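Segmenting Two-Handed Tabletop Demonstrations for the Pakum Planner
Senior Project Report, Nundance Institute of Technology
Submitted Mar 9, 2023 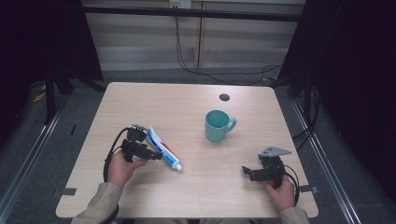

The project began in September with one question: can a long recording of two-handed work be divided into usable steps without a person marking each one? The Pakum planner, maintained by the department, accepts a library of short skills such as reach, grasp, lift and place. Until this year those skills were cut by hand from recordings made with hand-held grippers. A single session could take an afternoon to label, and two students labeling the same session often disagreed on where a reach ended and a grasp began.

1. Scope

The work covers software only. The grippers, the recording station and the table were used as supplied. The task set was limited to bathroom and kitchen items, among them a mug and a toothpaste tube, handled by one operator at a time. Pouring, opening caps and other tasks that change the state of an object were left out.

2. Data

The final set contains 293 demonstrations. Of these, 40 were held back for testing and were not viewed by the team while the method was being tuned. Each demonstration stores head camera video, the position of both grippers and the opening of the jaws. The streams are written by separate processes, and an early version of the recorder allowed them to drift apart. The recorder was changed to stamp every sample from a single clock, and all earlier sessions were discarded.

3. Method

The segmenter, named Gelline, runs in two passes. The first pass looks at each hand separately and proposes a boundary wherever the gripper slows down or the jaws change direction. The second pass compares the hands. If one hand is holding an object steady while the other works on it, boundaries from the steady hand are dropped, and the pair is stored as one joint skill. Each remaining segment is then given a label from the Pakum list and a start pose measured relative to the nearest object.

Object poses come from Ruppert, the department's existing perception package. It was used without retraining. Its estimates for the toothpaste tube were less stable than those for the mug, particularly when a gripper covered one end of the tube. A filter was added that keeps the last trusted pose until the object is in clear view again.

4. Results

On the test set, Gelline produced 51 boundaries that did not match the reference labels. Most fell in slow approaches, where the operator paused above an object before closing the jaws. Raising the speed threshold removed many of these errors but caused short regrasps to be missed, and the original setting was kept.

5. Remaining Work

The thresholds are fixed for all operators and should be set per session. The second pass assumes that a steady hand is a holding hand, so an idle gripper resting near an object is sometimes labeled as a hold. A check on jaw opening has been written but has not been tested. Source code and the label guide are stored in the department repository under the project name.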